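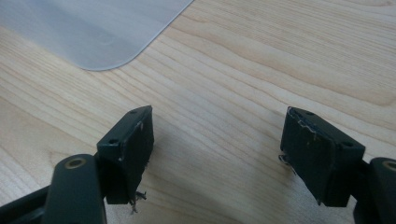
Preparing the Household for Public Demonstrations and Road Closures

Reading time: 2 minutes

Residents of Brellholm and Anddale who live near a rally or march route should expect closed streets and late deliveries. The following household measures are recommended by the Satti Residents' Advice Office.

Before the event

Buy bread, milk and any prescription items at least one day ahead. Fill the kettle and two large covered jugs with drinking water. Cook a pot of lentils or beans and refrigerate it in shallow containers so that it cools quickly. Charge telephones and one flashlight overnight.

Move trash bins, flowerpots and loose furniture away from the front of the building. Vehicles should be parked off the route by the evening before. At the January rally, 22 cars had to be towed from Lunholm Street.

Windows and doors

Close street-facing windows and draw the curtains. Old windows that rattle may be steadied with a folded strip of cardboard pushed between the sash and the frame. A rolled towel laid along the foot of the front door will reduce noise and keep out dust. Keep the door key in its usual place and the hallway clear.

Handmade signs

Households preparing signs should cover the work surface before painting. Water-based paint needs roughly 30 minutes to dry on card in a warm room. Wipe up spills with a damp cloth and a drop of dish soap, and rinse brushes in cold water. Do not pour leftover paint down the sink.

Afterward

Sweep the front step before washing it. Paper leaflets stuck to stone come away more easily after soaking with warm water. Wear gloves when collecting broken glass, wrap it in newspaper and mark the bundle clearly.

Prepared by Farzana Kumarasinghe and reviewed by Nahom Negash, November 2021.

Contact the Advice Office | © Satti Residents' Advice Office | Back to top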